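Drendomeck Equipment Notes
October 14, 2020

Spent the morning on next year's equipment budget for the kitchen bench. Putting it in a thread because the spreadsheet can't hear me complaining.

Background for new followers. I plan purchases for a small shop that does robot arm work on household chores. Plates, mugs, corn. I don't program anything. I'm the one who finds out what it costs.

First thing I learned in this job: the arm is the easy line. Somebody sends a quote, you gasp, you sign, and it arrives. Everyone remembers the arm. It has its own meeting.

Second thing: the arm arrives with a list of what it would like to stand on, plug into and hold. That list has no meeting. That list is my October.

So, the lines. Starting with grippers.

We have been pricing a spare gripper since spring. The argument against: the one we have works. The argument for: the one we have is the one we have.

I asked Fomville for a quote on fingertips alone. They came back with a minimum order of 50. I asked if they could do fewer. They could, for nearly the same price. So now I'm asking the other bench whether they'd like some fingertips for the holidays.

Lead time on those, by the way, is 47 days. I have written it on the wall calendar in pen, which is as close as this office gets to a blood oath.

Next line: cables.

Every year I budget for cables as if they were office supplies and every year they come in like a second mortgage. The cable that ships with the thing is a foot shorter than the distance you own.

Then you buy the longer one, and now you have slack, and slack wants clips, and clips want a rail, and the rail wants a different table. I have seen one cable turn into furniture.

This year I gave cables their own line: 2000 dollars, no sharing. Engineering asked if connectors come out of that. Connectors come out of that. Please don't look at me like that.

Next: the service contract.

Mahama offers two plans. The cheap one answers the phone. The expensive one answers the phone and also comes over. The expensive one is 4000 a year more.

I put down the cheap one, then remembered how last winter went, then put down the expensive one, then went for a walk.

If you're shopping for a service plan, ask where the technician drives from. That's the whole question. I asked about response times for years and got very nice brochures.

Also ask what happens to the clock while they wait for parts. At our last vendor the clock stopped. I'd like a clock like that for my own deadlines.

Now the part of the budget I get teased for, the props.

Yes, I have a line for dishes. Yes, finance flagged it. Last year it was coded as "catering" and I had to explain that we didn't eat off any of it.

Dishes are equipment. If the job is picking up a plate, then the plate is half the job. You wouldn't run a drill press without something to drill.

My rule is buy duplicates the same day. Same store, same shelf. The maker will change the rim next season and somebody will come to my desk holding two plates that look identical to me and tell me they are nothing alike.

They will be right, too. I put them on the desk. One rocked.

Colors: I let the team pick. This was a 40-minute meeting in my calendar and ran into lunch. I have approved grippers faster.

Small stuff gets bought with it. Racks, trays, a mug tree. All cheap, all listed one by one, all with a storage spot. The storage spot is the bit I fought for. A shelf costs less than rebuying a thing you own and can't find.

Appliances are different. I keep those under a separate line because they're heavy, they take up table, and facilities wants to know about anything with a plug.

Which brings me to table space, the most expensive thing we own per inch, if you count the rent. I do count the rent.

Every wish list I get assumes the table is infinite. It has a toaster oven on it. Please start your plans from the toaster oven.

What I do now before signing anything is go and look at the bench. I used to plan from the floor drawing. The floor drawing is very tidy and has no cables in it.

Went over before lunch with my clipboard, and this is what I'm budgeting for:
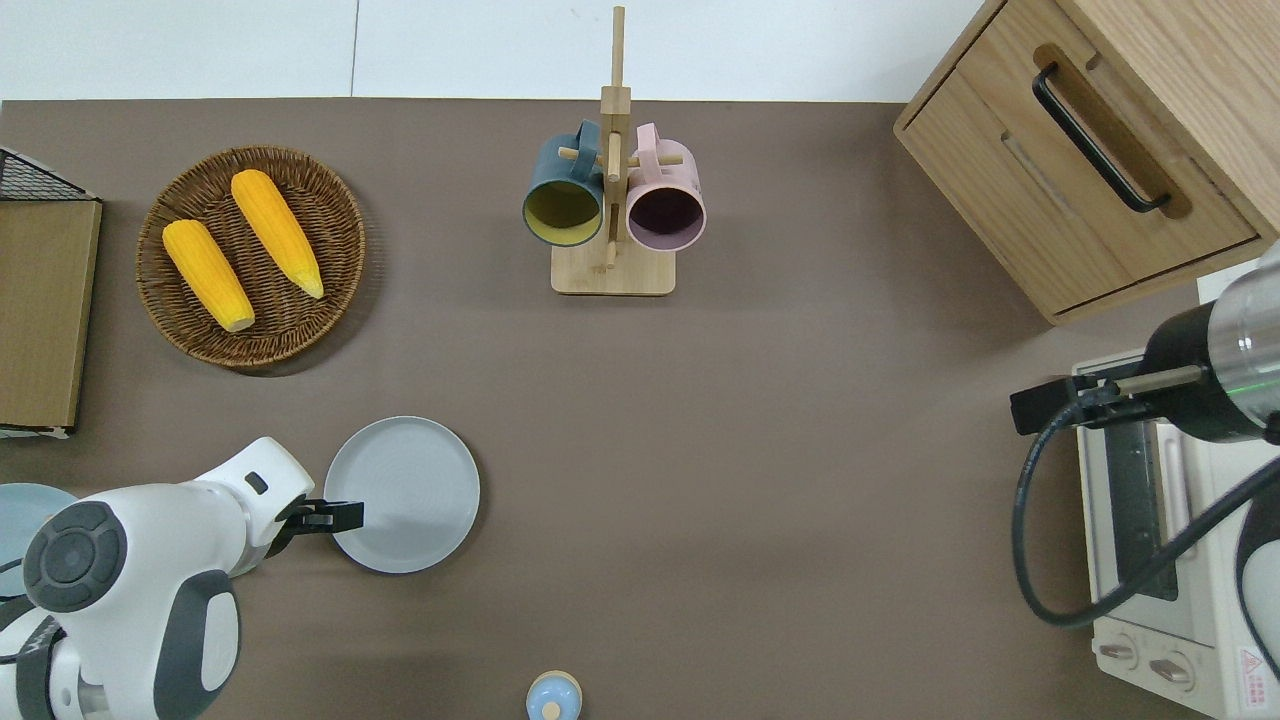
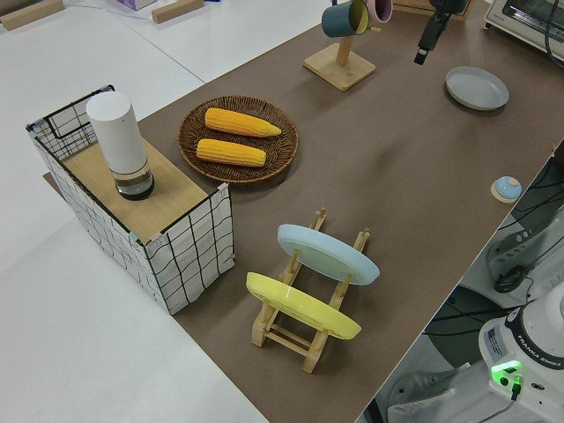
Try finding "two corn cobs, tray, wicker" in a vendor catalog. It went under consumables, which I think is fair to corn.

Danileo replied to ask why I don't lease the arms and skip half of this thread. Their shop leases, the payment covers service, and they say the only thing they argue about now is the return condition clause.

Fair question, and I ran it. Leasing looks good if you swap hardware often. We keep ours until the manual is out of print. Past year three, buying wins on our numbers, and that's with the expensive service plan in there.

Where leasing gets me is cash flow. One big invoice in one quarter makes everyone upstairs very interested in my work. A monthly payment is a thing people forget about, like a gym.

Danileo again: read the insurance part before you sign either way. Theirs wanted the arms listed by serial number and the grippers listed separately, and the grippers had been left off for a year.

I have just checked ours. I'm going to go make a phone call.

Back. Grippers are on the policy as of this afternoon. Adding a line to the sheet for the difference in premium, so thank you, I guess, for costing me money in my own replies.

Remaining open items: the fingertip split with the other bench, a second quote on the service plan, and whether shelving is "equipment" or "furniture." Finance says furniture. Furniture is a different form.

The form is due before the budget is. I found it in a drawer. It asks for the number of chairs.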